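About Irketti

Irketti is a tablet and e-reader website. We write about new models, software updates, accessories and repairs, and we keep a database of older devices that other sites have stopped covering. The database currently holds 2218 devices, from seven-inch budget tablets to large drawing slates.

How we started

The site began as a page of notes on Android tablets kept by Muireann Fitzgerald when she worked at a phone and computer shop in Thibodeau. Customers kept asking the same things. Would this tablet get the next version of Android? Could the storage be expanded? Was the charger a standard one? She put the answers online so she could point people to them. Ciarán Hennessy joined later and built the database, which replaced a spreadsheet that had become too slow to open.

We are still a small company. Muireann edits the news and reviews. Ciarán looks after the database and the site itself. Most of our longer reviews come from a group of freelance writers, and their names appear at the top of each piece.

How we review

We buy most of the tablets we review. When a maker lends us one, the review says so in the first paragraph, and the tablet goes back afterward. Every reviewer uses the device as their main tablet for at least two weeks before writing anything. Battery results come from the same video loop at a fixed screen brightness of 200 nits, with Wi-Fi on and notifications off.

We don't give scores. We used to, and readers spent more time arguing about the number than reading the text.
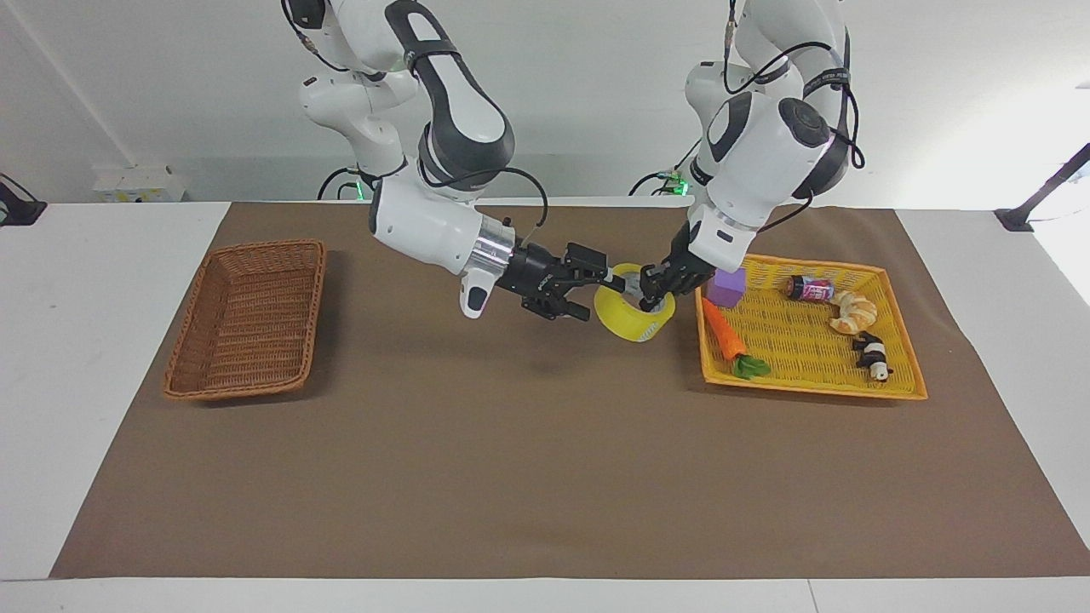

Muireann says the scores were dropped after the Zistov 8 review, when two tablets with the same rating turned out to suit completely different people, and she would not bring them back.

Each review ends with a short list of what we could not test. For cellular models this is usually reception outside our own area. For new releases it is usually long-term battery wear, and we go back to that in a follow-up once the tablet has been in use for a year.

The update tracker

The tracker is the most visited part of the site. It lists the Android version each tablet shipped with, the version it runs now, and the date of its last security patch. It covers 61 makers. Entries are checked against a device we own where possible, and against reader reports where we don't have one. Reader reports are marked as such - please send a screenshot of the settings page with yours. 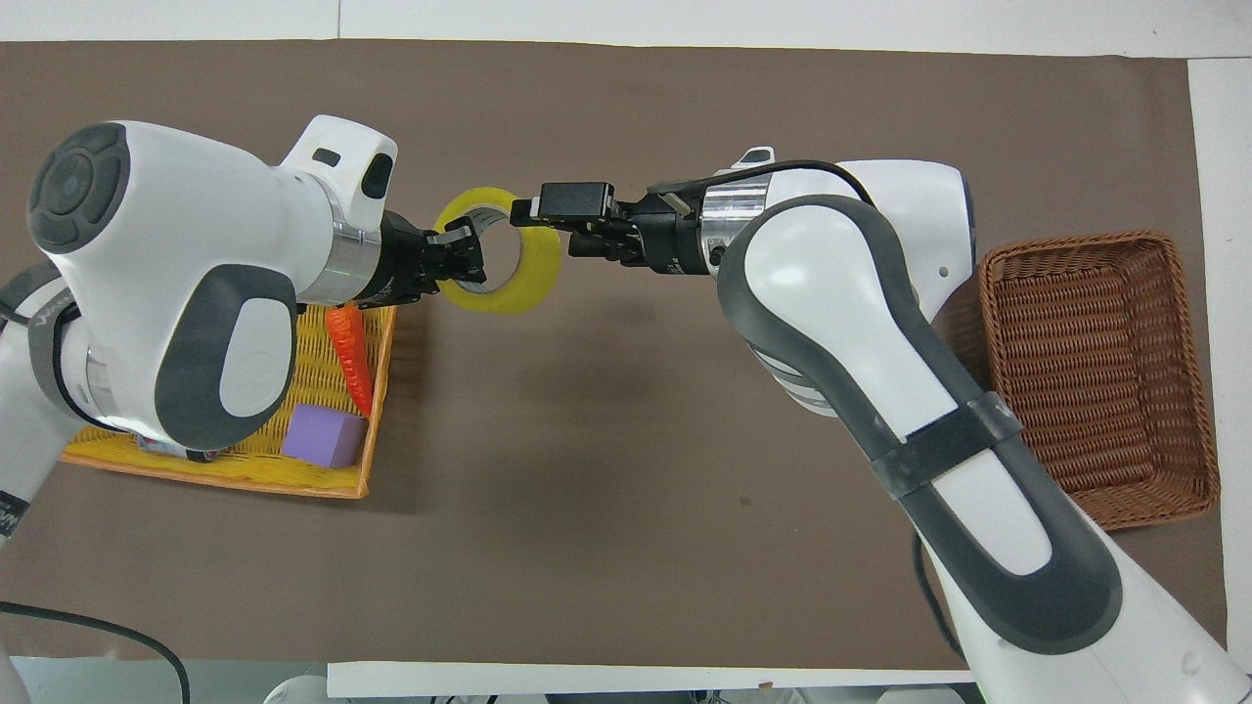
Two arms, one roll of yellow tape

How we make money

Irketti is paid for by display ads and by memberships. Members get the site without ads and can export their saved device lists. Our ads are sold by Bavow, an outside agency, and the writers don't know which ads will run next to their work. We don't publish sponsored reviews.

Corrections

If something on the site is wrong, write to the corrections address at the foot of any page. Small errors in the database are normally fixed the same day. Changes to a review are noted at the bottom of the article with the month they were made.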